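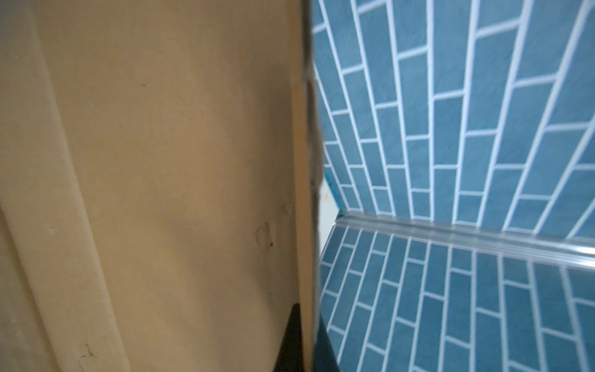

Why Does Everything Get Wrinkles?

Take a sheet of paper. Fold it, press the fold hard with your thumb, then open it up again. Now try to make the line go away. Go on, we'll wait.

Still there? Of course it is. Paper is made of tiny plant fibers, all squashed together like spaghetti that dried in the pot. When you fold it, some fibers bend and some snap. You can flatten the sheet under every dictionary in Dovside Library, but the snapped ones stay snapped.

Cloth is a bit more forgiving. Cotton is mostly a stuff called cellulose, and its long, skinny molecules hold on to each other with weak little bonds. Sit on your shirt for an hour and those bonds let go, shuffle over and grab on again in a new spot. Now the shirt thinks it is supposed to be crumpled.

Water and heat talk it out of this idea. Steam gets in between the molecules and loosens their grip, and the iron pushes everything flat while it dries. Grown-ups call this "doing the ironing" and tend to sigh while they say it.

Wool is springier. Each hair is crimped like a tiny coil, so a wool sweater can spend all of October on the floor and come up looking fairly decent. (Please don't tell anyone we said so.)

And your fingers in the bath? Different thing completely! Your nerves tell the blood vessels in your fingertips to shrink, and the skin on top puckers. Scientists think the wrinkles may help you grip wet things - soap, for instance, though soap seems to get away anyway.

Words by Ohemaa Akolgo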